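From: Storeroom list
To: workshop-surfaces
Date: Mon 11 November
Subject: Re: pale board, faint square patch, do we repaint?

> I went through the boards in the back room again and I still can't
> decide on the off-white one. There is a tan square near the upper
> left that I don't remember from January, and the surface looks gray
> in streaks. Is it worth another coat of the Geltex matte, or should
> we just wipe it down and call it good? We have 13 boards to get
> ready for Katene and I don't want to spend a day on one of them.
>
> Also, does anyone know if the Todier cleaner is safe on that paint?
> The label has come off ours.

I would not repaint yet. Wipe it first, let it sit overnight, and look at it again with the light coming from the other side.

On the square: it could be tape, a sticker, or just a spot that has changed color. I can't tell from the picture I have, and the color is so close to the board that I missed it the first time. Run a fingernail along one side. If there is an edge to lift, warm it with a hair dryer on low and peel slowly. Pulled cold, tape takes the matte finish off with it, and then you do have a paint job. If you feel no edge, treat it as a stain.

On the streaks: I see one soft gray band going down the upper half, a little left of center, and a much thinner one off to the right. They have no hard edges. I would guess shadow before dirt, but it is only a guess. Turn the board a quarter turn and see if the gray turns with it. If it stays put, leave the board alone.

The Todier cleaner is fine on Geltex if you cut it, one part to ten of water. I used it full strength on a shelf at Drudach and it left a shiny patch that never blended back in. Use a soft cloth and don't scrub. The grain in that finish is very fine and it polishes up if you lean on it.

If you end up painting anyway, do the whole face. Touching up a flat off-white never works for me. The new paint dries a shade different and you see the outline from across the room. One can covers four boards with a thin coat, and the supply shelf had two cans left last time I was in there. The part number on the lid is 288. There is another can marked 999, and that one is the gloss, so leave it where it is.

For the Katene order I'd set this one aside and finish the other twelve first. They want them flat, clean and all the same color, and they didn't ask for perfect. If the patch comes off, it goes in with the rest. If not, it can go in the back row or we keep it for a bench top.

Two other things while I'm writing. The drying rack needs new felt on the lower bars, it is worn through in places and I don't want it marking the finished faces. And please write the date on the back of each board in pencil when you clean it. Marker bleeds through.

I've put the picture at the bottom.
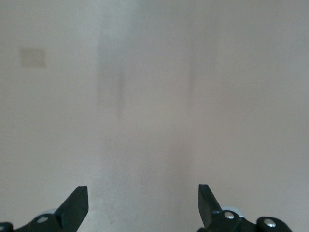
Off-white board, faint tan square at upper left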